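Ticket 216: Label printer skips every other label
Product: Kilik desktop label printer
Opened by: Chelsea Dunmore
Opened: August 2019
Status: Reopened by customer

Hi again! Sorry to reopen this, but the skipping came back the minute I loaded the new roll. I thought I'd write everything down in one place so whoever picks this up doesn't have to scroll through my old messages (there are a lot of them, I talk too much).

What it does: I send a batch from Clikine, the first label comes out perfect, then a blank, then a good one, then a blank. If I print them one at a time it's fine. If I send more than a few together it goes right back to good, blank, good, blank. On a batch of 27 I ended up throwing half the roll in the trash, and these are the Verstraete labels that come 400 to a roll, so they're not cheap!

What I've tried so far:

Ran the gap calibration from the front button. Held it until the light blinked twice, let it feed, no change.

Ran it again from the driver window. It fed way more labels than the manual says it should and then sat there with the orange light on. Turned it off and on, light went green, still skipping.

Checked the page size. It WAS wrong, it had gone back to the default after the last update - I was so sure that was it. Fixed it, printed three good ones in a row, did a little dance, and then blank, good, blank.

Checked the resolution too, in case the update changed that. Still 300 dpi like always.

Swapped the USB cable with the one from the scanner. Nothing. Swapped it back.

Cleaned the sensor with the wipes you sent. There was a bit of label glue on it but not much. It went about ten labels without a skip after that, which is the best I've had, so maybe that's a clue?

Printed the same file on the old printer at our Sandivthorpe office and it came out fine, so I don't think it's the file.

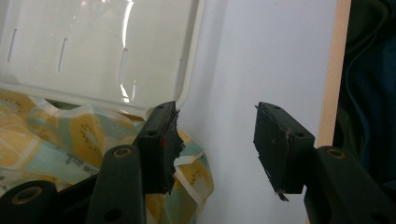 Attachment 1: worn tape on both pads, strip hanging off the right one

So uploads are good now, you can close that half of the ticket. The printer half is very much still open. Do you want the driver log next? I found the folder but there are a bunch of files in it with almost the same name and I'm not sure which one you need. Also, is it safe to go back to the driver from before the update, or will that mess up my saved templates? I really don't want to redo those - it took me most of last November to get them lined up.

Thanks so much,
Chelsea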